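## Bench notes: what ails the arm

Cell 3 is back. It was away for most of June, in the sense that it stood exactly where it always stands and dropped things.

For readers who don't come down to our end of the Idlow building, Cell 3 is the grey arm that moves parts from one tray to another all day and never asks about parking. In May it began letting go of them early. Not often, maybe one part in 29, which is the worst sort of often. If a machine fails every time, you fix it before lunch. If it fails just enough to make you doubt your eyes, you get six people standing behind the guard with their arms folded.

Everyone had a theory. Imtiaz Matubbar blamed the trays. The tray people blamed the program. Ju-won Ko, who wrote the program, went through it line by line and came back with a list of improvements to the trays. I blamed the air conditioning, and would like it noted that I haven't been formally disproved.

Farzana Haque took the gripper off, which in hindsight we might have tried first. One of the bolts between the arm and the gripper turned with two fingers. The others were better, though I wouldn't have hung a picture from them. The whole hand had been free to shift by a hair each time the arm stopped, and a hair is all it takes when you are trying to pick up something the size of a shirt button.

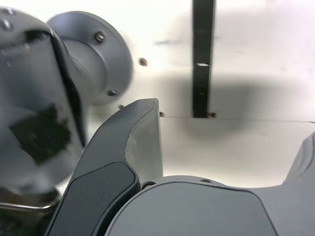
The bolts went back in with thread lock, tightened crosswise in two passes with the torque wrench. (The torque wrench was in the drawer marked "torque wrench". We had looked everywhere else.) Farzana wiped both mating faces first and found a sliver of swarf on one of them, so it may never have sat flat since it was fitted. I fitted it. Moving on.

With the hand off we also changed the finger pads. The old ones had gone shiny, and Asanka Wanigasekara reckons they were due in the spring. There is a log sheet for this sort of thing, and the last entry on it reads "pads ok??" in handwriting that nobody on either shift will own up to.

Then came re-teaching. Once the gripper has been off, the pick points can't be trusted, so Ju-won jogged the arm to each one at a crawl and saved them again, an afternoon's work that is about as gripping as it sounds. Two of the old points were out by more than a millimetre. The program had been quietly making up for the loose hand, which explains why it got worse the first time somebody tightened one bolt and left the rest.

We ran 159 parts through before handing it back, and it dropped none of them. Natalina Carbone asked whether we could have stopped at 100. We could, but by then the kettle was on and it seemed rude to interrupt.

From now on:

- Flange bolts get checked with the wrench on the first shift of each month. Pushing the gripper and saying "feels fine" doesn't count.
- Pads are changed when the log says so. Spares are in the Pirkeck box under the bench.
- If you take the gripper off, tell Ju-won before you press start.

Cell 4 has started making a clicking noise. Theories to Imtiaz, please, in writing.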